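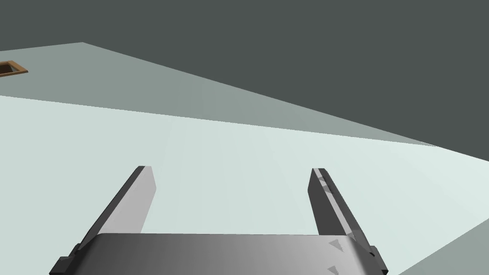

Articles > Interviews > Teaching by hand

Search this site Enter keywords Go

"You learn patience from your own bad demonstrations"

Kirsten Oddsson has been moving robot arms for other people's programs since June. Her job at Brirum is to show a task, again and again, so that a learning program can copy it. Most of her work is done in simulation, with a controller in her right hand and the view from behind the gripper on her screen.

I asked her first what she looks at. "The two finger tips," she said. "Always the tips. In the beginning I looked at the object and forgot that I have fingers, and then I arrived at the tray with the gripper turned the wrong way." In the simulated table that she uses most there is not much else to look at. The tabletop is pale and nearly plain, the background is dark grey, and the little tray-like thing with the brown rim stands far off to the left. With the gripper open and tilted, the edges of the table run steeply across the screen. New people find this uncomfortable, she told me, and they try to level the horizon before they do anything else.

"I also did this. But then every demonstration begins with a correction, and the program learns that it must make a correction, even when there is no need for it."

The present set is called Jevura and contains 763 demonstrations, of which Oddsson recorded 217. She threw away many more. I wanted to know how she decides. She thought for a moment before she answered. "If I hesitated and I know why, I keep it. If I hesitated because I was thinking of my lunch, I delete it. From the outside they look the same, so I must decide directly after."

Before this she taught a real arm by holding it at the wrist and leading it through the movement. She misses the weight. "By hand you feel when you push against something. With the controller I have only my eyes, and on a table without much pattern it is difficult to judge the depth. I go down slowly – slower than I would like." Her colleagues at Gramach, who use the same recordings, have complained about these slow descents. Their trained arm goes down slowly too.

We spoke also about the empty movements, where the fingers are wide open and hold nothing. I had supposed that these parts were cut out. Oddsson shook her head. "The way to the object is half of the task. How wide you open, when you begin to turn. If I open late one time and early the next time, the program makes something in the middle, and the middle is not good."

She now has two rules, written on paper beside her keyboard: open before you travel, and do not turn while you go down. The second one she still breaks.

For the next set, named Boros, she will go back to leading the real arm. I asked if she was looking forward to it. "My shoulder is not," she said. "But yes, I am."

We use cookies to remember your settings. Accept Decline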